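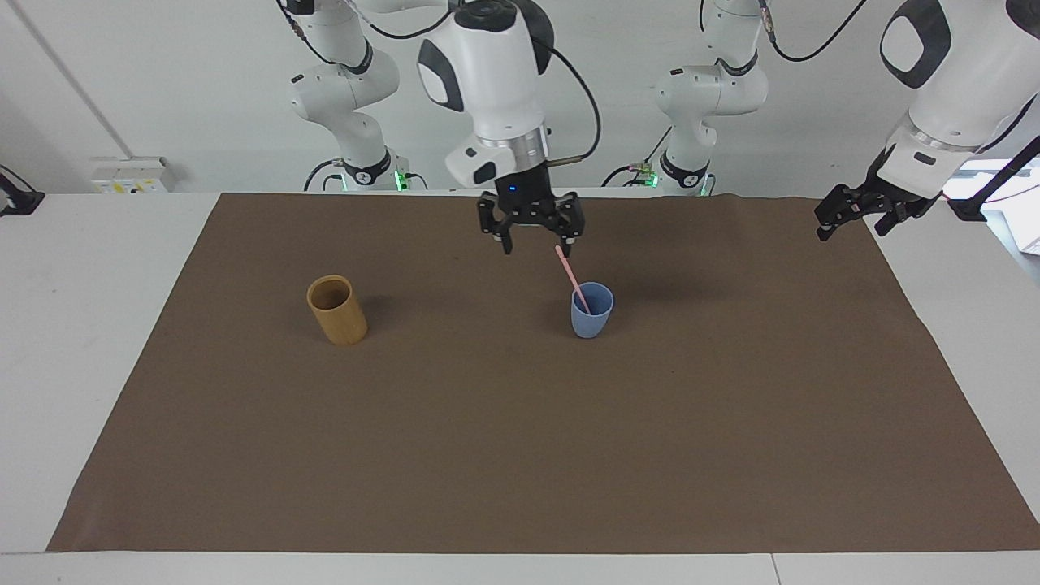

Plastic Cups on the Table: Frequently Asked Questions
Last updated 9/12/21

Do I really need a cup for pens, sticks and brushes?
Maybe not. If you own two pens, lay them on the table and get on with your day. A cup starts to earn its spot when you have enough thin things that they roll onto the floor, and most of us passed that point years ago.

Is a plastic cup as good as a proper desk organizer?
For anything long and skinny, yes. I've used the Flendska organizer, the one with 11 slots, and I could never see what nine of them were for. They filled up with erasers and dust. A light blue plastic cup holds a pink stick just as well, and you can rinse it under the tap.

Won't it tip over?
It can. Plastic weighs next to nothing, and anything tall that leans over the rim pulls the weight to one side. People tell you to glue the cup down. Please don't. Put a few clean pebbles in the bottom, or use shorter sticks. If it still falls over, you need a wider cup.

What about those weighted cups?
The store in Plorkville wanted 20 dollars for one. It was a cup with a heavy bottom. Pebbles are free.

Should I put a mat underneath?
This is the one extra I'd defend. A large sheet of brown paper takes the drips, the pencil marks and the glue, and when it looks bad you throw it out. I don't buy the claim that a mat "defines your creative zone." It keeps paint off the table.

Brown paper or a vinyl mat?
Vinyl wipes clean, up to a point. Permanent marker doesn't come off ours, whatever the label promised. Paper costs less, lies flat if you roll it backward first, and you can write on it. It does tear if you drag things across it, so lift the cup when you move it.

How big should the paper be?
Bigger than you think. Cut it so your elbows are still on it when you reach for the cup.

Do colors help with tidying up?
There's a popular system where every color of cup means something. I tried it for most of September and gave up, because I had to keep looking up my own list. A cup in a different color from the mat is easy to spot, and that's all I'd ask of it.

Can we drink out of the cup afterward?
Once it has held paint brushes or glue sticks, no. Write on the bottom with a marker and keep it out of the kitchen cupboard. Washing it "really well" isn't a plan I'd trust.

How many cups should one table have?
Start with one. The Seltham starter pack has 2, which is already pushing it on a small table. More cups mean more places to look for the scissors.

Is it worth buying the refill sticks?
The Ruddock bag has 89 in it. Unless you run a classroom, you'll be finding them under the couch for a long time. Buy the smallest bag in the store, or ask a neighbor who bought the big one.

How often should I empty it out?
When you can't pull out one thing without three others coming along. Tip it all onto the paper, throw away the dead pens, and put back what you used this month. The cup will look half empty. Leave it that way.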